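Speaker notes — Cooking on Less Gas: What We Learned in Undstead

Search this site Go

Slide 1. Opening

Thank the hosts. Say that the talk runs 50 minutes with questions at the end, and that the handout is on the table by the door.

Start with the pot of beans. Most people in the room have cooked one. Ask how many put the lid on after it comes to a boil, and how many leave it off. Wait for hands. Don't comment on the split yet.

Slide 2. Where the project came from

Undstead had 1233 households cooking on bottled gas when we began. Bottles came up the hill by truck from Trummont, and in winter the truck didn't always make it. People were asking for a second storage shed. The town asked us to look at kitchen habits before it paid for one.

We signed up 50 homes. Each got a notebook and a hanging scale for weighing the bottle every morning. No new stoves. Mention this early, as somebody always asks.

Slide 3. The work surface

Talk about prep before talking about flame. In the notebooks, a lot of gas went to empty pans heating while someone was still peeling onions. We asked people to clear a space and finish all their cutting first. Some kitchens had very little counter, so we talked about a plain square table, pulled out from the wall if there was room.

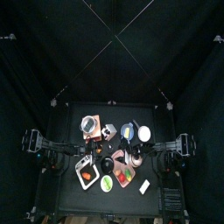
Slide 4. Boil, then turn down

Main point of the first half. A rolling boil and a low simmer are both at the boiling point or very close to it, and the food cooks at nearly the same speed. The extra flame makes steam.

Read the notebook entry from the family with the corner burner: "Turned it down. Beans took as long as always. Bottle lasted into the next week."

Pause here. If people want to argue about pasta, let them, but keep it short. Pasta does fine at a gentle boil if you stir it.

Slide 5. Soaking

Ten hours in cold water for dried beans, longer does no harm if the kitchen is cool. The Salian variety that most people grow up there has a thick skin and needs all of it. Lentils can skip this.

Say that soaking was the habit that stuck best. People did it before bed and it cost them no time in the morning.

Slide 6. Lids

Go back to the question from slide 1. A covered pot holds its simmer on a much smaller flame. The trouble was that many homes had pots with no lid, or a lid from a different pot. A plate works. A lid one size too big also works if it sits flat.

Knobs come loose — show how to tighten the screw from underneath. Let the lid cool first. 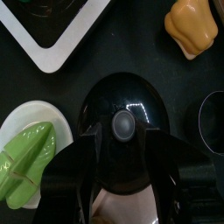

Slide 7. The Fillix box

Fillix is the name the town gave to its insulated cooking box. It is a wooden crate with a blanket inside. Bring the pot to a boil, keep it there 10 minutes, put it in the box with the lid on, close it up, and leave it until supper.

Be clear about the limits. It suits full pots of stew, rice and grains. It doesn't suit small amounts, which lose heat too fast. Kidney beans need a proper boil on the stove first. Meat dishes should be brought back to a boil before serving.

Slide 8. Results and cost

The town set aside 2000 for notebooks, scales and crate lumber, and spent most of it on the scales. The storage shed was put off. Don't claim more than that. We had one winter of records, and it was a mild one.

Slide 9. Questions

Likely ones: pressure cookers (good, but few homes had them), electric rings (the wiring in the older houses won't take them), and whether we'll run it again. The answer to the last is yes, starting in September, with the homes on the Trummont road.

Contact: Undstead Kitchen Fuel Project | © All rights reserved | Back to top
Shares 10 | Comments 0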